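Drakbridge resets wash-down schedule on two-arm cell

November 24, 2018

Drakbridge has put its two-arm tabletop cell back into daily operation after replacing both gripper seals and rerouting the cables on the right arm. The work was led by Kristóf Illés, who is responsible for maintenance on the cell, with controls support from Cletus Okafor.

The cell is used for clearing tasks in which one arm holds an item and the other moves waste to a container. Crayfish shells were added to the task list in September. Within two weeks the left gripper had begun to stall short of full closure, and the controller was logging a position error on roughly every long run. Illés opened the finger carriage and found shell grit and dried brine packed along the guide rail.

"The motor was fine and the belt was fine," Illés said. "The rail wiper had been worn through on one side, so everything that landed on the fingers went straight in."

The original wipers were felt. Drakbridge has replaced them with molded lip seals supplied by Haneo and changed the rail grease to a water-resistant grade. The service interval for the finger carriage, previously 3,000 cycles, is now 1,000 cycles when the cell is handling shellfish. A wipe-down of the fingers and an open-close check are due every 700 cycles.
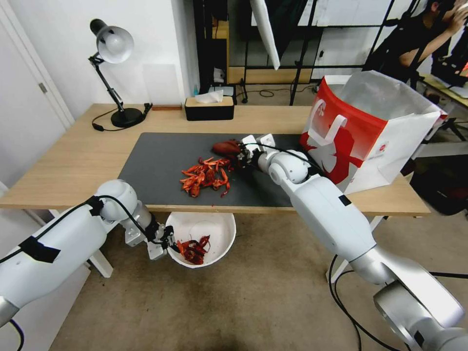
Waste goes into a round bowl on the floor at the front edge of the desk, and the left arm releases over it. The drop point was retaught after the seal change, as the new parts shifted the fingers slightly in their mounts. Okafor also lowered the release height and slowed the opening stroke to keep shell fragments from scattering onto the carpet.

The right arm needed less attention. Its cables hang below the base joint, and one had begun to chafe where it passed the edge of a clamp. The clamp was turned, the cable was given a longer service loop, and the joint was run through its full range at low speed before the arm was returned to use. Grip force on that side was left unchanged.

Géza Magyar, who schedules the cell, said the shorter interval costs one stop per shift. Spare seals are now stocked on site, and a carriage can be swapped without removing the gripper from the wrist.

A second cell at the Leung site will get the same seals at its next planned stop. Until then it will not be assigned shellfish work.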